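# A visit to the Griltcombe open day, and what they write on their cards

I had been meaning to go to Griltcombe for two years running, and both times something came up. This time I booked the train early and told everyone at work I would be away. The open day is held each December in the old seed warehouse by the river, which Parno took over for its home robot work and has slowly been filling with sofas, kitchen units and other people's curtains ever since. You walk up from the station in 20 minutes if you don't stop for a bun, and I did stop for a bun.

I should say what I was there for. I look after written procedures for a small firm that tests floor-going and arm-type machines before they go into people's homes, and I spend far too much of my life arguing over wording. What does "clear floor" mean? When is an object "within reach"? Who is allowed to step over the line, and do they have to say something first? I wanted to see how another team had settled these things, and to pinch whatever I could with a clear conscience.

Ylva Kvam met our group by the coats. She has charge of working practice at the site, and she began by handing each of us a folded card and asking us to read it before we went any further. I've been on plenty of tours where the safety talk is a mumble at the door, so I was pleased to be made to stand still and read. The card had four rules for visitors:

- Stay behind the tape unless your host has said your name and "come in".
- Nothing goes on the floor, including bags, cups and coats.
- If you drop something, leave it and say so out loud.
- Anyone may call "stop", and nobody has to explain why until afterwards.

The third rule caused some chatter. A gentleman from Ljungberg, who make lifting gear and had sent a whole carload, wanted to know why he couldn't simply pick up his own pen. Ylva's answer was that a hand coming down fast near a working machine is the very thing they spend their days trying to avoid, and that the pen will be perfectly all right where it is. I wrote that down word for word. We have a similar rule at home, but ours takes half a page and mentions "retrieval of personal items", which I now see is no help to a person whose pen is rolling away.

From there we went along the main corridor, past a kitchen where dishes were being moved about, and into the rooms given over to floor work. I could have stayed here all day. The rooms are furnished as homes would be, and the written practice is that they are to be kept that way, within limits that are set down and signed for at the start of each session.
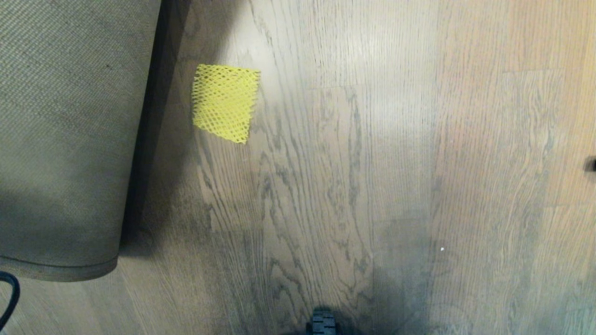
Floor pick-up is where loose wording does the most harm, and it was the part of the Parno procedure I had most wanted to hear about. Their sheet asks for the target to be named in plain words, with its colour and what it lies on, and for everything else at floor level to be written down too, down to the small stuff. So for a scrap of yellow mesh netting on bare wood, a short way off from the edge of the rug, the sheet wants the rug mentioned, and it wants the looped black cable mentioned as well. The cable was what set our group talking. Under the rules I work to, a cable on the floor is a fault and the session doesn't begin. Parno's practice allows one, provided it is on the list, lies outside the planned path of the machine and has been looked at by a second person. I went in thinking ours was the better rule and came out less sure, for homes are full of cables, and a procedure that bans them tells you very little about a Tuesday-evening sort of muddle in a real sitting room.

Netting has its own paragraph in their handbook, which delighted me. It sits under "thin and open items", along with ribbon, string and the like. The rule is that an item you can see the floor through must be approached at the slow setting, and that the gripper must be looked over afterwards for strands before it touches anything else. We lump all of this together under "soft goods", so a strip of netting and a bath towel get the same treatment. I have already drafted a change.

There was tea at half past three, with very good ginger cake, and I fell in with two people from Henus who build the charging stands. They told me their own handbook had grown to 229 pages and that they were trying to get it down to something a new starter could read over a couple of lunches. Their method is to take one page at a time and ask the newest person in the building to act on it while the author keeps quiet. I found this rather brave – I'm not certain I could keep quiet.

After tea Ylva showed us the session log, a thick ring binder with a copy kept on the computer. It holds 855 entries, and she let us leaf through as many as we liked. The good ones were short and dull, in the best way. The weaker ones had words such as "normal" and "as usual" in them, and she had gone through with a green pencil asking "as usual for whom?" in the margins. She also pointed out a column for changes of light, which I hadn't seen anyone record before. A patch of shine on a wooden floor can hide the grain, and the machine throws its own shadow as it leans in, so the person running the session notes which way the window is and whether the lamps are on. It takes a moment and costs nothing, and I was cross with myself for never having thought of it.

One grumble, and it's a small one. The line of tape in the second room runs very close to the doorway, so that a visitor coming in backwards, chatting, would be over it before they knew. I mentioned this and Ylva fetched a roll and moved it there and then, with the session paused and her colleague calling "floor closed" until she was back behind it.

I caught the ten past five with a bag full of cards and a second piece of cake in a napkin. The Henus pair have promised to send me their shortened chapter on cables once it has been through their newest starter, and I've promised them ours on stairs in return, once I've taken out the bit about personal items.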